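Cell Setup & Maintenance > Arms and Grippers
Thread: Picks near the back wall keep faulting, bin or cables?

kestrel_dn
Posted Tuesday 7:42 AM

We run a KUKA arm picking mixed items out of a metal bin. Two bins sit end to end on a wooden table. Software on the planner side is Skedetti. Picks in the open part of the floor are fine. Picks close to the back wall stop on a torque fault maybe one time in five, always on the way down or right at the bottom.

What I've done so far: retaught the bin corners, checked payload data, swapped the fingers for the spare set. No change. I also dropped approach speed and it still faults, just slower.

Cables run over the orange joint and down past the wrist. They have been like that since we put the cell together in September. 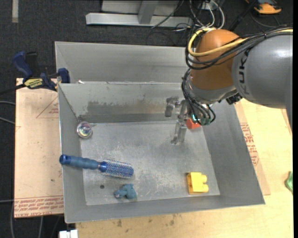

Photo: kestrel_dn / posted to thread, click to enlarge

The block beside the long finger is the kind of pick that gives trouble. The hairbrush and the ball almost never do.

otto_bench
Posted Tuesday 8:15 AM

I'd look at the cables first. You have a bunch hanging down the left side of the wrist and curling in by the gripper. When the wrist turns to get a finger along the back wall, that bunch has to go somewhere. If it pulls tight you get extra load on the last axes and the controller reads it as contact.

Jog to the bad pose by hand at low speed and watch the loop. Takes two minutes.

mill_and_pine
Posted Tuesday 8:31 AM

Disagree. I'd bet on the bin. It's held with a bar clamp at the corner. If there isn't another one on the far side, the bin can swing around that corner every time a finger touches a wall. You retaught the corners, fine, but that is only good until the next bump.

Also look at the back wall. That brown-gray patch is right where the fingers work. I'd want to know if it's rub marks.

kestrel_dn
Posted Tuesday 8:50 AM

The patch was there when we got the bins. They're secondhand from Cundmont. Can't swear it hasn't grown.

One clamp, yes. There was a second one and it went to another table.

otto_bench
Posted Tuesday 9:04 AM

Get it back. But a bin that moves would give you bad picks all over, and you said the open floor is fine.

mill_and_pine
Posted Tuesday 9:12 AM

No, it would show up at the walls. Out on the floor you have room to be off by 5 mm and never notice. At the wall you don't.

guo_cell_4
Posted Tuesday 10:26 AM

Both are worth checking and neither is hard. On our Guo cell we did it in this order:

Mark the tabletop along the bin edge with tape. Run 57 picks. Look at the tape.
If the bin moved, clamp both ends and retest before touching anything else.
If it didn't, log axis torque with the gripper empty, going to the bad pose and back, nothing in the bin. A cable pull shows up as a slow climb. Contact is a spike.

Don't re-dress the cables and clamp the bin on the same day or you won't know which one fixed it.

kestrel_dn
Posted Tuesday 3:38 PM

Did the tape. Bin moved about 2 mm at the end away from the clamp. So mill_and_pine gets that one.

Found a second clamp and reran. Faults are down a lot, but I still got some. Empty run to the back right shows a slow climb on the last axis, starting when the wrist is past 114 degrees.

otto_bench
Posted Tuesday 3:51 PM

There's your cable. Give the wrist bunch more slack above the joint and put a soft strap where it turns down. No zip ties pulled tight. We use the Bistari hook-and-loop ones and change them when they go fuzzy.

mill_and_pine
Posted Tuesday 4:10 PM

I'd leave the slack alone and limit the wrist angle in the planner. More slack means a bigger loop hanging in the bin, and sooner or later a finger closes on it.

otto_bench
Posted Tuesday 4:17 PM

Limit the angle and you lose half the grasps along that wall — which are the ones they're asking about.

kestrel_dn
Posted Tuesday 4:29 PM

Going to try the strap first and keep the angle limit as a fallback. Need to order straps. Will post the torque log once it's been through a full shift.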